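Recording pick-and-place demonstrations by hand guiding and by remote control

Hirnholm documentation, Ellow recorder. Revised March 2022.

This page covers recording demonstrations of a single task: picking up one item from the table and releasing it in a bowl. It assumes the arm is mounted, the gripper is calibrated and the Ellow recorder is running on the control machine. For first-time mounting, see the installation page.

Before you start

Check that the emergency stop is within reach of the person moving the arm. With two operators, the one at the keyboard also needs a stop.

Set the control loop to 600 Hz and the gripper force to 40 N. Higher forces mark soft plastic items, and the fingers then close to a slightly different width on the next recording.

Run a free-space check. Move the arm over the whole working area with the gripper open and watch the cables at the wrist. A cable that pulls tight at one end of the area will bias every demonstration made there.

Laying out the table

Decide which item is the target and which container is the goal, then write both into the task field. Everything else is clutter. Leave the clutter in place throughout a session, but move the target between recordings. Items may lie close together provided the open fingers can come down on either side of the target without touching its neighbour.

Any tall case or box on the table should be entered in the planner as a keep-out volume, handles included. Hand guiding ignores keep-out volumes, so the operator has to respect them by eye.

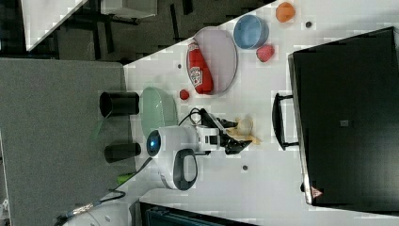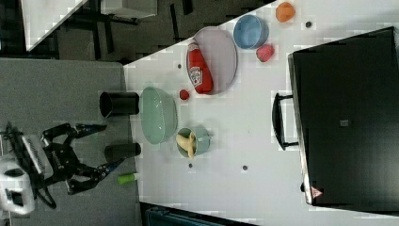 Fruit task: banana held in the closed fingers (first picture); banana in the light-green bowl, gripper open (second picture).

Recording by hand guiding

1. Put the arm in zero-gravity mode. It should stay where you leave it. If it drifts, stop and correct the payload value.
2. Open the gripper and move it to the start pose.
3. Press Record, then wait for the tone.
4. Guide the arm with one hand on the wrist housing. Keep your fingers clear of the joints and the gripper.
5. Approach the target from above, pause briefly, and close the gripper with the foot switch.
6. Lift straight up before moving sideways. Dragging an item over the table produces force readings that the trainer treats as contact.
7. Lower the item over the goal and open the gripper.
8. Retreat to a clear position and press Stop.

Hesitations of up to 2 seconds are trimmed automatically. Longer ones stay in the recording – delete the run and repeat it.

Recording by remote control

Use remote control when your hands would otherwise be in the camera view. The Ban hand controller maps its own movement to the gripper, and the trigger opens and closes the fingers. Start with the scale at 40 per cent. Hold the clutch button while repositioning your hand, or the arm will follow it.

Rotation is the usual difficulty. For a long or curved item, turn the wrist so that the fingers close across the narrow part, and do this well above the table. Wrist rotation is limited to 90 degrees either way in the default profile.

Labelling

Mark each run as success or failure as soon as it ends. A run is a success if the item rests in the goal with the gripper open and clear of it. Part of a long item may project over the rim. An item that touches the rim and falls outside is a failure, even if you pick it up again and finish the task. Keep failures: they are stored separately and used for testing.

Export

Choose Export, then Brinduvholm format. Joint positions, gripper width and camera streams are written to one folder per run. Replay at least one run at reduced speed before clearing the table, and compare the release point with the recording. If the two differ, recalibrate the gripper offset and record the session again.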